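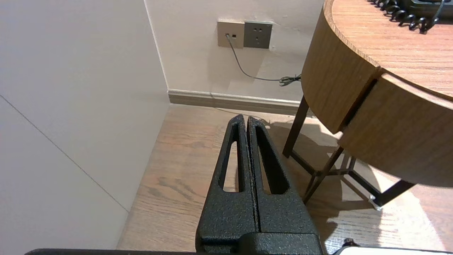

4 min read

Dostudier bedside set: README and buying notes

Maintained by Saskia Rutherford. Last edited 13/04/2025.

Read this before you ask for money. The folder holds recordings from an arm working in a furnished bedroom, with one camera down at the gripper and another up at head height. It was put together to help the Watmont office decide whether to buy a second arm, lease one, or spend the money on something else. I was asked to write it up because I was the person in the meeting who kept saying no. I have softened a bit. Not a lot.

What's in it

Still images and short clips, plus a plain text log for each session. The tasks are small ones at a round bedside table with a corded phone on it: reach, close, lift, put back. The logs say what the operator was trying to do. They don't say whether it went well, and you shouldn't guess from a single still. I've seen a still from this folder used in a slide deck as proof of a "reliable grasp". A still can't prove that.

File names are session, then camera, then a running number. If two files seem to be out of order, trust the log.

What it is good for

Working out reach, clearance and what a wrist camera can see with the fingers shut. The last one matters more than I expected. At the wrist, the gripper takes up a good part of the lower view, and you see the rest of the room past it. Quotes for wrist cameras talk about resolution. Ask about mounting position first, and ask for sample footage with the fingers both open and closed.

Also good for showing finance people what a real corner of a room is like. Cables on the wall, a table with a curved front, a coiled phone cord lying over the tabletop. Supplier demos are done on a clean bench with a foam block. Ours is a bedroom, and bedrooms are full of cord.

What it is no good for

Don't use it to claim anything about cost per task, labour saved, or how the arm would go in a different building. Don't use it to compare brands. One room, one arm, one table. If somebody puts a payback period on this data, send them to me.

Lighting is whatever came into the room at the time. There's strong light on the floor in parts of it and shadow under the table. Colours on the wrist camera and the head camera don't agree well, so the same bit of skirting or table leg can look like a different item. Don't train a colour classifier on it and then complain.

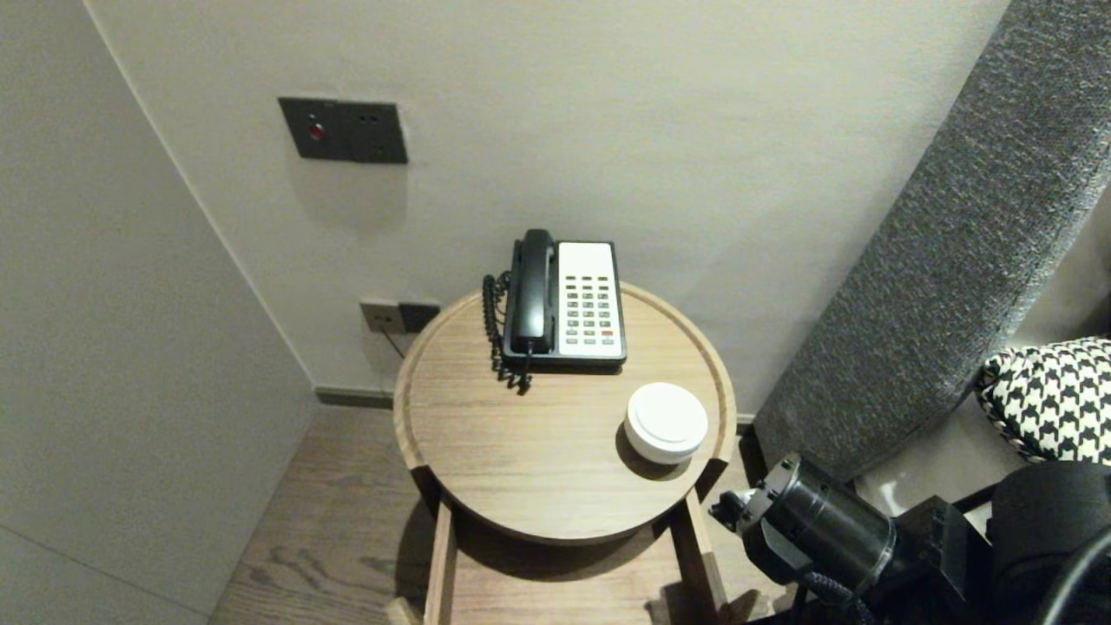
Head camera: phone and lidded white container on the side table, arm coming in at lower right.

What we asked for and what we got quoted

The first request was written by Rhys Quinlan and it was one line long: "second arm, plus accessories". Accessories is where budgets go to die. I asked for it to be split out, and the list below is what came back after a fair bit of grumbling.

Arm: leave the price blank until there are two written quotes. We have one, from Kurnia, and it expires before our next round.
Gripper fingers: $700 a set. Budget for a spare set from day one. The coating picks up marks, and I can't tell you if that matters, but I'd like to find out with a spare in the cupboard.
Cable sleeving and clips: $20 a pack. Buy several. Cheapest line on the sheet and the first one people cut.
Camera mounts: quoted "included". Get that in writing, with the part number.
Service plan: quoted for 2 years. The term we're told to plan over is 8. Nobody from the supplier has put a number on the years in between, so neither have I.
Training: see below.

Training and the bit that never gets costed

Remedios Dumlao ran the sessions and kept a list of everything that used up her day apart from the arm moving. Putting the table back where it was. Checking that cords were clear. Renaming files. Charging things. None of it shows up in a supplier's estimate and all of it is wages. My advice is to put her hours in as their own line, at full cost, and see if the case still stands up. When Rhys did this in January it didn't, and he rewrote the request as a lease. That was the right call, in my opinion, though he'd tell you I wore him down.

Things to settle before signing

Who owns the recordings if the arm is leased. Baxter, at the Watmont desk, has the draft clause.
Whether the fingers can be swapped by us without voiding the service plan.
Freight both ways if it goes back for repair.
Where it lives when it isn't in use, and who pays for that room.

Known problems with this folder

A few logs were typed up after the session and are thin on detail. The two cameras were not started together, so clips need lining up by hand. The numbering was restarted partway through and I haven't fixed it.

Reuse

Internal use is fine. For anything outside, ask me first and keep this file with the data.

Shared 8 times

Comments

Hemi Brunton
Fair on the service plan. We got caught the same way with a floor scrubber, years ago. Is the Kurnia quote before or after GST?

Saskia Rutherford
Before. Good pick-up, I'll add it to the sheet.

Shayne Stubbs
Bit harsh on the lease vs buy question I reckon. If you've only got one quote you don't know the arm's dear, you just know it's one quote.

Rhys Quinlan
For the record, it was two lines long.

Contact: Dostudier equipment desk, Watmont | © Dostudier | Back to top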